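Medicines and toys sorted before Buneck toy swap

Families in Buneck are being asked to go through their storage bins before the end of the week, ahead of the summer toy swap at the Ristić hall.

The swap opens on Wed 7 July and is run by Ruvlow, a neighbourhood group that passes on soft toys, games and children's books. At the June swap, 25 bags were handed in, and several had household medicines mixed in with the toys. The group has now asked people to separate the two at home.

Tihomir Kelmendi, who organises the swap, said the mixing usually starts with one large box in a bedroom or hallway.

"Everything small goes in it when visitors are coming," he said. "You get a teddy bear, a bib and a bottle of something from the chemist, all in together."

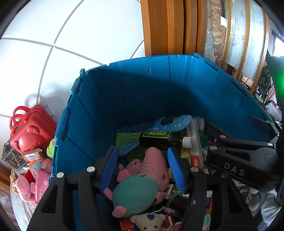 Check the boxes first

Ruvlow wants medicines taken out before anyone starts choosing toys. Cartons should be checked for a date and kept with their leaflets, and anything past its date taken to a pharmacy. Cough syrups deserve a second look, as the box often outlives the bottle.
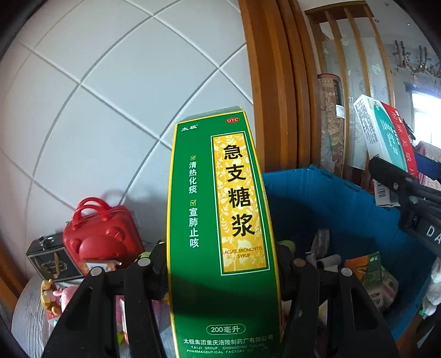

Kelmendi said people should not leave medicines at the hall, even if unopened. The group has no means of storing them and will hand them straight back.

Toys are easier. They should be clean and free of loose stitching, and battery covers must be screwed shut. Last year the swap found new homes for 700 toys, most of them plush.

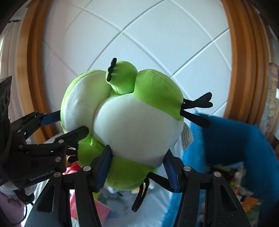
Min-kyu Heo checks the soft toys as they come in. Each one is turned over and the seams are gently pulled, with most attention paid to the places where limbs join the body. A frog with long black toes takes more time than a plain bear. Care labels should be left on, as new owners need the washing instructions.

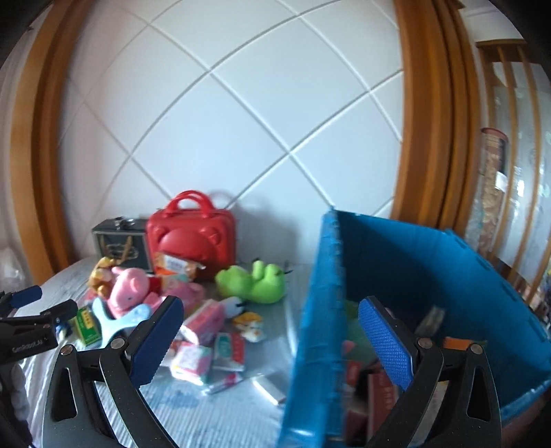
Sorting at home need not take long. Heo suggests clearing a bed and working in batches of six, with the bin kept within reach. A pig, a whale and a frog can lie out on the sheet next to the sweets and small packets until each has been dealt with. Hard cases with handles are welcome at the swap if they are empty.

Flondetti, the bakery next door to the hall, is giving 40 paper carriers for those who arrive without a bag. Doors open at ten and toys can be handed in until noon.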